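Vinegar room, Flendamcombe
2025-12-31

Last entry in this book. The new one is on the shelf above the sink, same ruling, blue cover. Please don't start it until the inside back page of this one has been copied over, as the cleaning strengths are only written there.

Big tank (950 litres, cider). Still slow. Acidity has crept up since the last titration but by less than I hoped, and the smell off the top is still more cider than vinegar. The skin on the surface is thin and patchy near the wall and thicker in the middle. I left it alone. Last winter we broke it up by fiddling with it and lost weeks.

The room is too cold, that much is plain from the wall thermometer, which had dropped overnight again. The heater by the door cuts out when the damp gets into the switch. I dried the switch with a cloth and a hairdryer and it ran all morning, but it wants replacing properly. In the meantime I have wrapped the lower half of the tank in the old loft insulation and tied it with strapping, leaving the tap and the sample port clear. If anybody takes the wrap off to clean, put it back the same way up, foil side out. The tape on the seam won't survive being pulled about too often.

Titrations. Did every vessel twice, fresh sodium hydroxide, phenolphthalein as usual. The first pair on the cider tank did not agree and I threw both results out. The burette tip had a bubble in it. Once I had run it through and tapped it clear, the repeats were close enough to use. Results are on the loose sheet clipped behind this page and also on the board. The red-wine barrel is finished by any measure and should come off before it starts to go flat. The perry is about where I expected. The malt trial is poor and I don't think it is worth carrying on with – it has a glue smell that was there in the first fortnight and has not gone away. I have known that smell to fade as the bacteria work through it, but this has had long enough.

pH meter. The Lidex drifted again between buffers. It read the pH 4 buffer correctly, then was out when I went back to it after the samples. Cleaned the probe in warm water with a drop of washing-up liquid, rinsed it, let it sit in storage solution over lunch. Better afterwards, though I would not swear to the last digit. I suspect the probe is just old. It was left dry in its cap over the July shutdown and has not been right since. For now, calibrate before and after each session and write both down. We are not legally relying on it for acidity but it is the quickest check we have on the pickles side, so it does matter.

Pump. The Nowakowski transfer pump has 2825 hours on the counter. The maker's card says to look at the diaphragm well before that, and the service column is blank all the way up, so I took the head off. The diaphragm is stiff at the edge but I found no splits. One of the two valve seats had a pip lodged under it, which would explain the chattering noise on the suction side. Removed the pip, rinsed everything, put it back together. It now primes on the first go with the hose full and takes a while with the hose empty, same as it always did. I have filled in the service column in pencil. A new diaphragm and seats should go on the next order all the same.
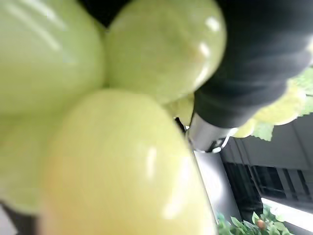
While the pump was apart I also went through the hoses. The clear one with the blue stripe has gone cloudy inside and smells of vinegar even after a hot rinse. It is now marked VINEGAR ONLY at both ends. Don't use it for juice or for anything that still has to ferment, or we will be making vinegar where we don't want it. The short hose with the brass end has gone in the bin. Brass should never have been on there in the first place with this much acid about. I think it came with the old tank.

Barrels. Topped up the white-wine barrel from the Stirkasville batch, slowly, through the long funnel so that it went in under the skin. The funnel only reaches if you take the bung right out and tilt it towards the window. There is a weep on the lower hoop, on the side facing the wall. It has left a sticky brown line down to the cradle. I wiped it, dried it and rubbed some beeswax into the joint, and marked the wet patch with chalk so we can tell whether it is growing. If it has passed the chalk, move the contents to glass and don't wait for me.

The muslin on the air holes was due a change. Two of the covers had slipped and one had a fruit fly under it, dead. I changed the lot and used the thicker elastic. Traps were emptied and refilled with old cider and a drop of soap. Fewer flies than in autumn, as you would expect, but the corner behind the sacks is still the worst spot. The sacks need to come up off the floor.

Filtration trial on the finished cider vinegar, carried over from the last entry. The coarse pad alone gives a slight haze which settles in the bottle after a few days. Coarse then fine gives a bright result but takes most of an afternoon, and I thought it tasted thinner. Might be imagination. I have put a bottle of each on the shelf by the scales with the labels turned to the wall. Taste them without looking, write down which you prefer and put the slip in the jar. Warm water first, then a small spoonful of each. Please don't do it straight after coffee.

Labels. The printer is still cutting the batch code short on the small size. If you set the margin by hand it prints in full, but the setting is lost when the machine goes off. The code has to be readable, so check the first label off the roll before running any more.

To order: heater switch, pump diaphragm and valve seats, pH probe, storage solution, phenolphthalein (enough left for a few sessions), fine filter pads, the food-grade hose with no stripe so we can tell it apart.

To do next: rack the red-wine barrel. Decide on the malt trial. Check the chalk mark. Read the thermometer first thing and last thing and write it on the board, even if it looks the same as the day before. Repeat the cider tank titration once the wrap has been on for a week.

Heater left on low, window shut, tank lid resting on its spacers.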